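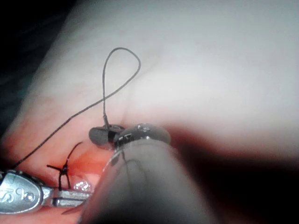
Reading time: 3 minutes

Why doesn't a fishing knot come undone?

05/10/2026

The first fish I ever hooked got away, and it was my knot's fault. I was fishing at Weltenton pond with a rod that was much too long for me, the float went under, I pulled, and up came my line with a curly little pigtail on the end and no hook at all. If you ever see a pigtail like that on your own line, I can tell you what happened. Your knot slipped!

So why do some knots slip and others hold on for dear life? Let's have a look.

It's all about rubbing

Try this. Put your two hands flat together and slide one over the other. Easy. Now squash them together as hard as you can and try again. Much harder, isn't it? That rubbing force has a name, and the name is friction. The harder you squash, the more friction you get.

A good knot squashes itself. When a fish pulls, the loops of line get tighter and press on each other, so there's more friction, so the line can't slide. Pull harder and it grips harder. I think that's very clever for something with no moving parts and no glue.

Why shoelace knots are no good for fishing

Your shoelaces are rough and a bit fuzzy. Rough things grip well, so a simple bow will usually last you until lunchtime. Most fishing line is made of nylon, and it's thin and smooth and slippery. It's springy too - if you bend it, it wants to straighten out again. Tie a shoelace bow in it and the bow will slither open while you're still looking at it.

What anglers do (an angler is a person who fishes with a rod and hook) is wrap the line round itself several times. Each wrap is another place for the line to rub. For most small hooks I do six wraps. If I'm chatting and lose count I start again, and my sandwiches get warm.

The doctor's knot

There's a knot called the surgeon's knot, and anglers use it for joining two lines together. Surgeons use a knot very like it when they're tying stitches. You make an ordinary knot, the very first kind you ever learned, but you pass the end through the loop twice instead of once. That extra turn grips while you're getting ready for the next bit, so it doesn't spring open the second you let go.

You can practise with thick string at the kitchen table. Lay two strings side by side so the ends overlap. Hold them together and make one big loop. Pass both through the loop, then both through again, and pull everything slowly. Thick string is best because you can see where it goes, and please leave hooks out of it until a grown-up is with you.

Why do people lick their knots?

You may see an angler wet a knot just before pulling it tight. It looks a bit odd! When dry line is dragged tight it rubs so much that it warms up, and warm nylon gets weaker. A little water helps the wraps slide neatly into place. Use pond water from your fingertips or a drop from your drinking bottle, and don't put pond water in your mouth (or fishing line that's been in the pond, either).

Konrad Plattner, who taught me to fish on the Gradell canal, made me tie the same knot over and over one wet November when the fishing was hopeless. He kept the good ones in a tobacco tin. There were 115 in there by the end, and around half of those were still a bit wonky if you ask me.

What about the leftover bits?

When you've tied your knot you snip off the spare end. Please don't drop it. Birds and hedgehogs can get tangled in fishing line, and nylon takes a very, very long time to rot away. I push mine into an old film pot with a slit in the lid and empty it when I get home.

Words to remember

Friction - the force you get when two things rub together.
Tag end - the short spare end of the line, the bit you snip.
Nylon - a strong, smooth plastic that can be made into thread.

Next time I'll be writing about floats, and why mine is always on its side when everybody else's is standing up.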